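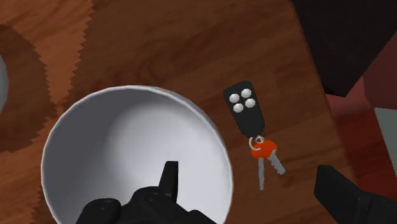

Ticket: keys task, two finger sets, one arm, sim only
Opened by: Merle Ellery
Status: open, waiting on a friction answer

Right, I've put off writing this up all week and it's getting long, so here goes. I'm comparing the stock Franka fingers with the Florklow ones in the house sim, same arm and same controller for both, and the keys are driving me up the wall. Everything else on the task list picks up fine with either set. Keys, no.

What I get with the Florklow set: the approach is lovely, the fingers come down over the fob, they close, the force reading climbs as it should, and then on the lift the fob squirts out sideways. Sometimes it takes the whole bunch with it and sometimes the fob stays put and the blades swing round (I've no idea how, they're meant to be one rigid body). With the stock set I get the same thing but less often. I ran 13 goes with each before tea on the first day and the stock fingers lost the keys on 2 of them, the Florklow ones on 6. I know that's not many runs, but it's enough to annoy me.

Things I've tried so far:

Swapped the controller from Espiritu to plain joint position control. The lift got jerkier and the keys still slipped. Swapped it back.

Slowed the close right down. Helped a bit with the stock fingers, did nothing I could see with the others.

Put the physics step rate up to 1000 a second. This did make a difference! The squirting got gentler, more of a slow slide, so I'm fairly sure contact is at the bottom of it and the grasp planner is in the clear. It also made the whole thing crawl, so I can't leave it like that for the full comparison.

Checked the finger pads in the Florklow model file. The friction value is there but it's on the visual part and the collision part has none, so I think it's falling back to whatever the default is. I've asked Florklow which number they meant and heard nothing yet.

The other half of this is cameras. I've been running the wrist view and the room view side by side, and for small flat things I'd not want to be without either one. From the wrist you can tell the fob from the blades and see where the fingers sit against it, but a finger blocks a fair bit of the view whenever you get close. From the room you get the height of the wrist over the table and the tilt of the arm, and the keys are small but you can still pick out the parts. The Ristongate pose estimator wants the wrist view and sulks if you give it the room one – the fob comes back turned end for end about half the time.

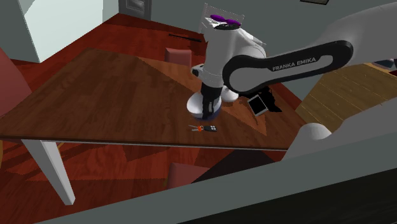 Fletcher Kereama: Same slip with the Florklow fingers last November, with a spoon in our case. Copy the friction line down into the collision block and don't wait for them. Also check whether the keys are using a mesh or a plain box for contact, as a box round that whole bunch would have you squeezing thin air next to the blades. What does the grasp width read just before the lift?

Merle again. Good shout on the box, I hadn't looked. It's one box round the lot, fob and ring and blades together, so the width at close is much bigger than the fob could ever be. That explains the swing as well, I think. I've split it into separate boxes and copied the friction line down as you said.

First few lifts after that were better on both sets. I've not touched the camera side yet and I want a full batch at the normal step rate before I say anything about which fingers win. Leaving this open. If anyone has a decent collision mesh for a key fob, please stick it in the Rarnovon folder and tell me it's there, because I never look.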